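Covering a Worktable With Cloth (and Keeping It There)

I have ruined three tabletops in my life, two of them my own. These days every flat surface in the house that does real work gets a cloth on it, and people who come over assume I am expecting company. I am protecting a finish.

Pick the cloth before you pick anything else. A plain white one will show every crumb by lunchtime. A very busy one will hide the small screw you dropped until you vacuum it up in April. What you want is a large print with big areas of flat color, so there is something to look at and still somewhere to find things. Mountains are good. My own preference is blue, which forgives pencil, dust and most tea.

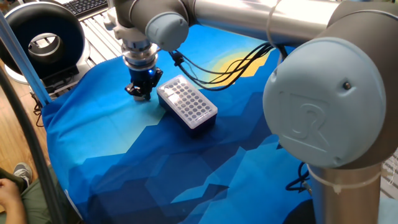

Size comes next. Measure the top, then add enough for the cloth to hang over on every side you don't sit at. On the side where you do sit, keep the drop short. A long drop ends up in your lap, then in a drawer, then on the floor with everything you own on top of it. I bought one from Bondthorpe without measuring and spent a winter getting up from the table like a magician with no talent.

Fold lines are the next misery. A new cloth comes out of the packet creased into neat squares, and small round things will roll into the creases and stay there. Iron it on the back, on the setting the label gives you. If you can't face ironing, hang it over a door overnight with the bottom edge damp. Roksolana Demchenko, who taught me to sew and regrets it, says the door method is for people who have given up. It works on light cotton anyway.

To stop it creeping:

Put a thin rubbery shelf liner under the middle. You don't need it all the way to the edges.
Use 4 tablecloth clamps, one near each corner. The Ilon ones grip well and pinch fingers even better.
Smooth from the center outward with flat hands, then clamp. Clamping first just locks the wrinkles in.
If something heavy lives on the table, set it down last and lift it when you move it. Dragging takes the cloth along for the ride.

Anything with a cord needs a little thought too. A cord that lies across the cloth will pull it a bit every time it moves, and by evening your nice straight print is on a slant. Gather loose cords with a tie and leave some slack. Keep them off the part where your hands go.

Small parts do better in something with sides or holes. Blocks, pegs and beads sit quite happily on cloth until you lean on the table – then they travel. I keep a tray within reach and put things back in it about half as often as I tell other people to.

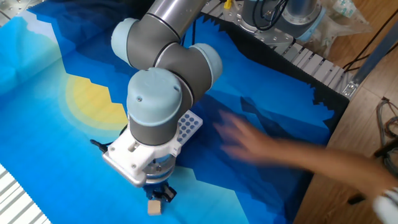 Small wooden cube on the blue mountain cloth, with the dotted white plate close by.

For washing, shake the cloth outside first and check the folds for anything you would miss. Cold water, inside out if it's printed, and no bleach unless you've tired of the picture. Glue should be left to dry and picked off with a fingernail. Candle wax goes in the freezer, cloth and all, until it cracks. Dry it flat or over a rail, and put it back on the table while it's still a touch damp so the last creases drop out. Lift the liner too while you're there and wipe underneath.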